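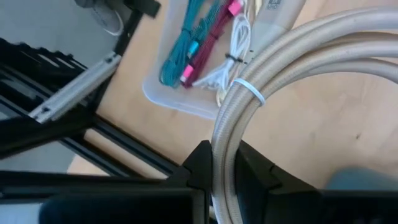

Manuals > Kona Cell > Set-up > Cable Handling

4.3 Setting the grip for coiled cables

Carry out this section after the wrist camera has been aligned (4.2) and whenever the fingers are changed. Use a coil that is tied at one point at least. Loose cable will spread as the fingers close.

1. Set the cell to Manual and move the arm to the park position.

2. Place the coil on the tabletop beside the tray, with its tie away from the fingers.

3. Open the gripper fully and lower it over the coil until the strands sit between the two fingers.

4. Set closing force to 8 and close. Both fingers should press on the sleeve from opposite sides.

5. Raise the arm 250 mm and hold for around a minute. If the coil slips, lower it, go up one step in force and repeat.

6. Save the setting under the cable's part number.

CAUTION: Do not grip on a connector or a twist tie. Keep hands off the table while the arm is powered.

Note: Braided sleeves can snag on a worn fingertip. Replace the tips as a pair — part 1570, stocked at Fosthorpe.

If the gripper stops before it touches the cable and the panel shows fault 252, clear the fault and repeat from step 3. If it comes back, go to 7.1.

Section revised by Ekkachai Chuensuk, October

Ullex Service Desk, Fosthorpe | Contact us | Back to top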